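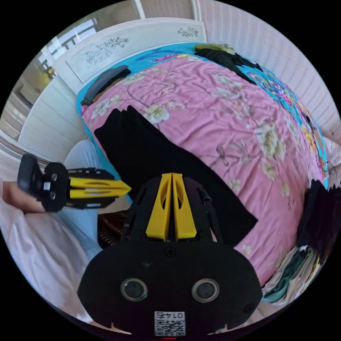
Bedroom Clear-Out, Part 2: The Quilt and the Clothes Pile

Home | Rooms | Laundry | Galleries | Contact

By Tahira Bugti – March

14 shares | 6 comments

The bed in the back room is where all the folding in our house gets done. It has the best light until four in the afternoon, and it is the only flat surface big enough for a coat or a long dress. This page goes with the wardrobe gallery from last month. Dinesh Mathur asked for more on the bedding after that one went up, so there is more bedding this time, and the notes run longer than usual.

The pink quilt

A pink quilt with cream and pale yellow blossoms on thin brown branches. It came from a shop in Skunbridge that has since moved to Dostbridge, and I paid 80 for it with the delivery. It creases as soon as anyone sits down. I have stopped smoothing it before I sort clothes and do it once at the end.

The quilt gets washed by itself on a cool setting and goes over two lines to dry, so the middle doesn't sag. In winter it takes most of a weekend. I turn it when the top side feels dry and shake it before it comes in.

The turquoise sheet

Turquoise, with a border of pink, red and yellow flowers. It shows along the far edge of the bed, past the quilt. The two were never sold together. The sheet was a Dwivedi, bought years before the quilt, and I only put them on the same bed when the plain white set wore through at the corners.

I like having the border show, so the quilt goes on a little short at that side. If you prefer a tidy drop all around, you will need a bigger quilt than ours.

The black garment

Large, black, and laid out flat across the quilt on the diagonal. Anything black gets spread out like this before it is folded. Lint and pale threads show up against the pink, and it is easier to find a loose hem when the whole piece is open.

My order for big pieces is the same every time:

Lay it flat with the front facing down.
Smooth from the middle out to the sides.
Bring in the sleeves, if it has them.
Fold the sides in to the width of the shelf.
Fold up from the bottom – twice for the deep shelf, three times for the narrow one.

Thin fabrics slide around on a quilt. If that bothers you, put a cotton sheet down first.

The pale corner

There is some pale pinkish-white bedding at the near side, softly creased. Pale things stay at that end of the bed while the black clothes are out. I learned this from a black sweater that shed onto two clean pillowcases, and it took half a roll of tape to get them right again.

Where it all goes

Bedding lives on the top shelf of the closet in sets. Each set goes inside one of its own pillowcases, which keeps the sheets from wandering. Black clothes are on the second shelf, long ones on hangers to the left. The spare blankets are in a Wolier storage bag under the bed, and they stay there until the first cold night.

What is left to do: the drawer of scarves, the shoe boxes, and the bag of things to mend. The mending bag will probably get a page of its own – it has been full since the fall.

Share this page | 6 comments | Previous gallery | Next gallery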